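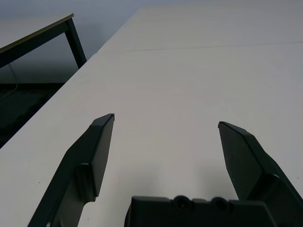 Akdale two-panel work table in white: six months on

Verdict: a decent flat surface let down by its join and by some very optimistic sales talk. Buy it at the discount price or leave it alone.

I didn't want to like this table and for the first fortnight I didn't. We needed a big white surface for cutting out, wrapping and general spreading about, and the Akdale kept coming up because it arrives as two panels that sit side by side on a shared underframe. The shop page calls the top "seamless in use". I have used it most days since May and I can find the seam with my eyes shut.

Let me deal with that first, as it's what most people will want to know. Where the two panels meet you get a thin dark line. Across the room it's hardly there. Sit down to work and it is the only thing on the table you look at. If you only want to put plates and laptops on it, fine. If you want to write on a single sheet of paper, your pen will drop into it, and if you run a craft knife along a ruler you will learn to shift everything to one side. Crumbs like it too. I clear mine with the edge of a bit of card and I resent doing it.

The instructions say the gap closes up if you slacken the bolts underneath, push the panels together and tighten again in order. I did this 3 times. The first go made it better, the second made no difference that I could see, and the third left one panel very slightly proud of the other, so I undid it all and went back to how it was after the first go. My neighbour Anežka Kopecký has the same table in the smaller size and swears hers went together without any of this, but she also thinks her line is invisible and I have seen it.

The surface itself is good, I'll give them that. It's smooth, it wipes down with a damp cloth, and it hasn't yellowed. What it does do is show everything. Every fleck of dust, thread and pencil lead stands out on it, and you can wipe it, make a cup of tea and come back to find specks on it again. They sell this as "bright and easy to keep clean". Easy to clean, yes. Easy to keep clean is another matter. I would also question "pure white". In the middle of the day it looks white enough. By four in the afternoon it has gone a bit grey, and next to a sheet of printer paper it looks greyer still.

Stains: tea came off, felt tip came off with some rubbing, and beetroot came off most of the way. I haven't put a hot pan on it and don't intend to, whatever the leaflet says about trivets being "recommended".

Putting it together took me almost 2 hours on my own, and you really want another pair of hands for turning it over. There are 16 bolts, all the same length, which is a mercy. The key in the packet is rubbish. Use your own. The feet adjust, and they needed to on our floor, though one has crept back in since and I've had to wind it out again.

As for wobble, there is a little at the far corners if you lean on them, none in the middle. I ran a sewing machine on it for an afternoon and the table stayed put, but the pins crept towards the join one by one.

I did look at other things. The Stirelier has a one-piece top and feels much nicer under the hand, but it wouldn't have gone round our stairs. The Kováčik bench is heavier and cheaper and has a lip along the front that would drive me mad. If you can get a single top through your door, get a single top. The two-panel design is there for the delivery van, and you are the one who has to live with it.

I bought mine from Flurnetti, who had it marked down. Citlali Mendoza in their returns department was helpful when I complained about the join. She sent a strip of clear filler tape, free, and said plenty of people use it. I tried it. It hid the line for a few days, then lifted at one end and collected fluff, so off it came.

The full price is 1,210, and at that money I'd expect the two halves to meet properly. At the sale price I am keeping it, mostly because I can't face the bolts again.

Good: big, flat, wipes clean, steady in the middle.
Bad: the join, the specks, the key, the tape.
Would I buy it again? In the sale, perhaps, and after measuring the stairs a second time.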